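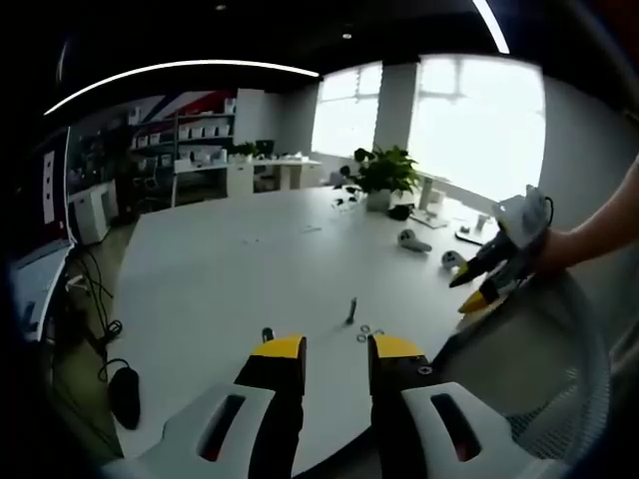
Mekdes Zeleke reckons you should never buy replacement fingertips for a gripper until you've picked up a small bolt with the old ones twenty times and dropped it twice. She put that under my last review, and I've been turning it over ever since, mostly while looking for bolts under the table.

So, the Liltier tip kit. It's a refit set for hand-held grippers: yellow tips, a strip of black pad, new screws, a little driver and a folded sheet of instructions in very small print. I've now fitted it to both of our grippers and lived with it through most of April, so I feel I can moan about it properly.

Fitting first. The old tips slide off once the screw near the top of the jaw is out, and if yours have been on as long as ours had, you'll want a better driver than the one in the box (mine rounded off on the second screw -- lovely). Clean the jaw before the new tip goes on. The sheet says to leave it for 15 minutes after wiping and I'd stick to that, as I rushed the first one and had to do it again. Allow 34 minutes for a pair if you're me, 19 if you're Tetteh Bonsu, who did the second gripper while I was still swearing at the first.

Then the jaws need lining up, and this is where the kit earns its money. The tips have a tiny bit of play before you tighten them, so you can close the jaws, let the faces find each other and nip the screws up. With the old Sellport set there was no play at all and you just lived with whatever angle you got.

My test for any set of tips is dull but it works: hardware from the odds tin, nothing clever. I stand a bolt on its head and try to take it by the threads, then put it back the way it was. Two sizes is enough to learn a lot, the little one in the middle of the table and the fatter one further back and off to the left, so you have to reach past the first without knocking it over. The fat one was easy from the off. The little one kept twisting out until I went back and nipped up one screw by a quarter turn, and after that it behaved.

Looking after them is simple enough. Wipe the faces at the end of the day, check the screws every week, and keep oil well away from the pads. Shewit Gebreyes swears by a dab of thread lock as well. I haven't bothered yet. 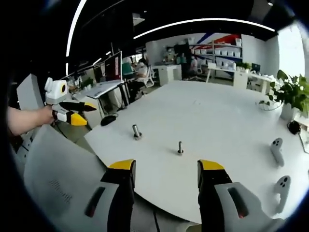 Grumbles, then. The pads are cut slightly too long and you have to trim them, and the sheet doesn't mention it anywhere. Cable routing isn't covered either, so work out where yours is going before you tighten anything. I'd also like the tips in a second colour. With two grippers working at the same table and yellow on the end of all four jaws, it takes me a moment to remember which set I trimmed badly. A blob of paint would sort it, I know, I know.

Would I buy it again? Yes, though I'd get the two-pair pack and bin the driver. If anyone has tried the Holtov pads on these jaws, do leave a comment -- I've got a spare set of screws and a free evening.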